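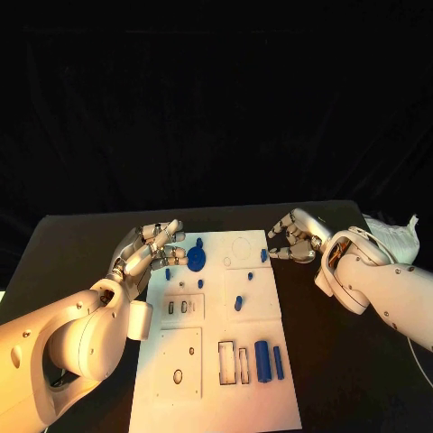

# Sondo Assembly Board

The Sondo is a white board with a matching set of blue parts. It lies flat on a table or bench and is used for placing, sorting and fitting practice. Vullov sells it as a complete set or as a bare board for people who already have the parts.

Item no. 1101 – board with parts
Item no. 2099 – board only

The surface is matte, so it can be used under strong or colored light without much glare. Recessed cutouts and small holes are spread over the whole face, and there are raised plates between them. Parts lift out by hand. No tools are needed.

Set the board on a level surface with the long side toward the person or equipment using it. A dark tabletop gives the best contrast. If the board slides, put the Naseri grip mat (sold separately) under it.

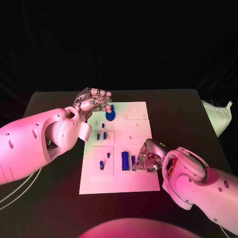
**PARTS**

The blue parts come in several shapes, including pegs, small cylinders, a knob with a short stem on a wide disc base, and a round gear-like disc. The smaller pegs can stand upright on the board. Spare pegs are sold in bags of 100 or 800 – please order by the board's item number so that you get the right fit.

Wipe the board and parts with a damp cloth. Do not put them in a dishwasher or leave them on a heater. Dust in the holes can be cleared with a soft brush.
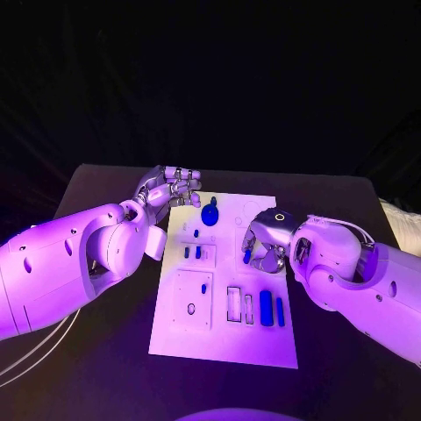
*Small blue peg held upright over the board.*

**Ordering**

Both versions ship from the Idolside warehouse. Orders in by 2 p.m. go out the same day, except in July, when the warehouse runs short hours. Unused boards can be returned in the original carton. Opened bags of spare pegs cannot be returned.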